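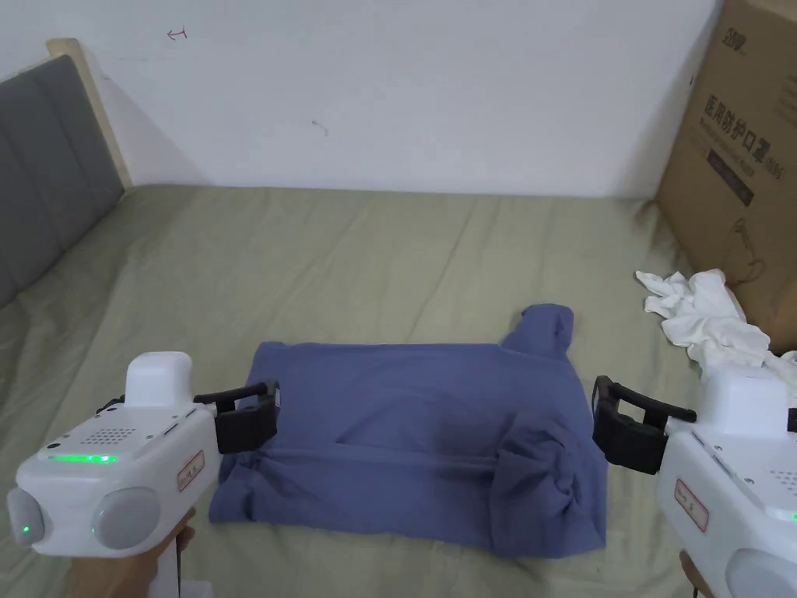 Blue-grey cotton top on the sage sheet, part folded.

Re: Cotton shrinkage, 40 vs 30 degrees

Serrano
Measured mine over the summer. Body length 761 mm new, 50 mm less by September. All washes at 40, line dried. The care label allows 40, so I consider that excessive for a plain knit.

Akar
Line dried from what spin speed? A fast spin sets creases and pulls the knit out of square, which will upset a length reading. Also, did you measure flat or hanging?

Serrano
Flat, left overnight first. Spin was 1200, I think – the dial is worn.

Lyle Kasprzak
Then the figure is not much use. Knits relax widthways as they shorten. Post the chest width too. I weigh mine at 200 g/m2 and the heavier ones move less.

Satport
Disagree on weight. Stitch tension matters more. I have a heavy top that lost far more than a thin one from the same shop.

Serrano
Chest width did not change that I could find. The dark blue one goes through the same wash from Sunday, measured before and after.

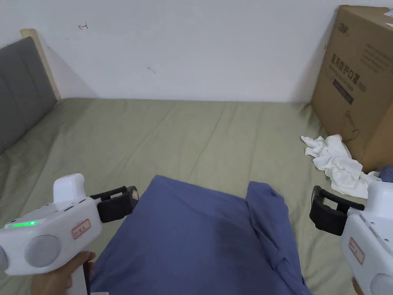
Husdale: Dark dyes muddle the comparison, as the dye bath is often hot and takes some of the shrinkage out before sale. Use two of the same colour or leave it.

Akar
Seconded. And wash at 30 for one of them.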